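Gistcombe Weekend Stays: where we are
06/03/2018

Hi Thắng,

You asked for something you could read on the train, so I'm keeping the spreadsheet out of it. It's attached to the other email if you want it.

Short version: the package is on sale, people are buying it, and the shuttle is still giving me a headache.

Bookings

We've sold 230 room packages for the regatta weekend so far, against the 586 we have across the three hotels. I was hoping for a bit more by now, but last year we hadn't even opened sales at this point, so I'm not losing sleep. The Villanueva is doing most of the lifting. People love that it's right on the water and they love the breakfast (I had the breakfast, they're right). The Skikell is slower. I think the page on our site undersells it, and I've rewritten the copy twice. The new version went up Friday and calls have picked up a little.

The two-night deal is way ahead of the one-night. Almost everyone who phones in asks about late checkout on the Sunday, so I talked the Villanueva into 2 p.m. for anyone who books through us. The Skikell would only go to noon. I'll ask again when their new front office manager starts.

Grandstand seats

All of the covered seats you paid for are allocated. The uncovered ones are the problem, as we both figured. I'd like to bundle those with the dinner option instead of the breakfast and knock a few dollars off. Isauro Varela ran the numbers and says we'd still come out slightly ahead of plan. Can you let me know if that's OK with you? I don't want to change a price without your say-so.

Shuttle and parking

Ugh. Trolten quoted us for 14 runs a day and then came back with a fuel surcharge that wasn't in the original quote. I pushed back, they took half of it off, and I've asked for the rest in writing before I sign. If they don't budge I have a second company ready to go, but their buses are smaller and we'd need extra runs on Saturday night after the fireworks.

Parking is in better shape. The lot behind the fairgrounds is ours for all three days and guests can leave the car overnight. I still need to sort out signs.
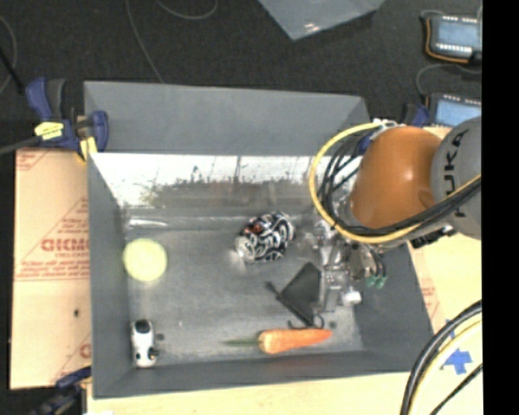

Money

We've spent about a third of your grant, mostly on the room deposits and the radio spots. The radio spots were worth it, the newspaper insert wasn't, and I've canceled the second one. That frees up enough to cover the shuttle surcharge if we get stuck with it.

What's next

Sign the shuttle contract, one way or the other. Get the dinner menus from both hotels. Send the parking maps to everyone who's already booked. Family packages go on sale in April, and I'll write again once we've had a couple of weeks of those.

Call me about the seats!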